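Residence Diary, Stirstead Reading Room
Entry for February, second week

The Reading Room opened to members at eight in the morning, and the first business of the day was the question of the winter lending period.

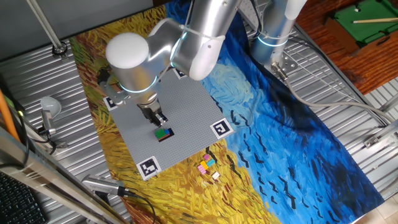
Rizwan Khattak wrote in the comments book that three weeks is too short for anyone reading the Ghasemi histories, which run to 770 pages in the first volume alone, and that he has twice returned a book with the last chapters unread. He asks that the period be extended to five weeks until the end of spring, and that renewals be accepted by telephone.

The request has been entered in the register and will be considered with the others. My own view, recorded here for the sake of completeness, is that five weeks is reasonable for the long histories and excessive for everything else. A novel kept for five weeks is usually a novel that has been forgotten on a windowsill.

The morning was otherwise given to the catalog. The Markis bequest has now been entered as far as number 834, and the remaining boxes are stacked in the passage outside the map room. Many of the books are duplicates of titles already held. The exceptions are the county almanacs, several of which carry pencil notes on frost, lambing and the price of seed. I had intended to pass over these quickly and did not. One former owner recorded the first cuckoo every year in the same small hand, and in one year wrote only "none heard."

Atif Tarar called before lunch regarding the heating. The radiator beneath the north window continues to knock, and members seated near it have begun moving to the far tables by ten o'clock. He bled the valve and advised that the system be run at a lower setting overnight. The instruction has been posted beside the thermostat.

In the afternoon the binding estimate arrived from Droltar. The sum given is $953, covering the two atlases and the parish map folio, with delivery in up to 7 weeks. The figure is higher than expected. The atlases cannot be handled in their present state — the spine of the larger one has separated entirely — and I have written to ask whether the folio may be left for a later order.

It rained from three o'clock. Attendance was good in consequence, and the lamps were lit early. A member asked whether tea might be taken at the long table and was referred to the rules, which permit it in the hall only.

The room was closed at six. The almanacs for the later years are still in their box, and I have carried that box to my desk.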